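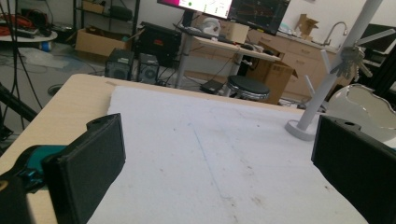

Workshop tips: getting pick-and-hang tasks to behave

These are collected from our own bench notes on the key hanging task. Most of them concern the software side: perception settings, planner limits and logging. Names of tools are the ones we use (Stendov for planning, Murkora for logging). If you run something else, look for the nearest equivalent.

Lay down a plain sheet first

Put white paper or board under the work area and leave it there. Wood grain gives the feature tracker plenty to hold on to, but it also gives the segmenter false edges near thin objects. Scuffs and specks on the sheet are fine. Change it when the marks start showing up in the mask, and rerun the background capture when you do.

White on white needs its own threshold

A white stand on a white sheet will lose its base in the depth mask. Lower the edge threshold for the stand only. Ours is set to 27 and the rest of the table stays at the default. If your software has a single global value, color the sheet instead.

Keep the pegs in the collision model

It is tempting to model a key tree as one cylinder. The planner will then happily route a finger through a peg. Add each peg as a short capsule, pad it by 8 millimeters, and switch the padding off only for the final approach.

Shiny keys

Metal keys return bad depth from some angles. Average 9 readings before you accept a grasp pose, and throw out the whole set if the spread is too wide. Do not smooth over the gaps. A smoothed key looks solid to the planner and the fingers close on air.

Have the plots up while you work

Set one screen for the control panel and one for the live traces, and put both where they can be read from the work table. Joint error, finger width and tracking confidence are enough. Any more lines than that and you stop looking.
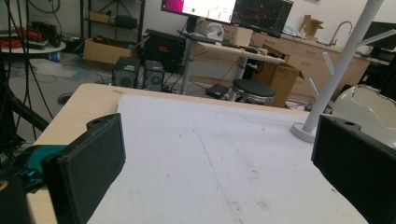
Work table with the stand on the right, line plots up on the right-hand monitor at the back.

Mask your own fingers

The gripper fingers sit in view the whole time. Draw a fixed mask over them and save it with the camera calibration, so the two get loaded together. Redraw it after any finger swap, even if the new pair came off the same print file.

Ignore the room

Crop the planning volume at the far edge of the table. Stools, boxes and cables on the floor do no harm to tracking as long as they stay put during a run, but they slow the point cloud down for no benefit. Cropping took our planning server, Ondieki, from sluggish to usable.

Log first, tune second

Turn on Murkora before you touch a gain. Change one value per run and write the reason in the notes field. Run 1715 is still the one we go back to for comparison, and it is only useful for that purpose because Nam-gil Myung typed in every parameter by hand when the config export was broken.

Restarting after a stop

Clear the old trajectory before you re-enable motion. Stendov keeps the unfinished part in its queue and will resume it from wherever the arm is now. The setting is under Session, Discard on stop. It was off by default in the July build and is still off in the current one.

Last updated 27th December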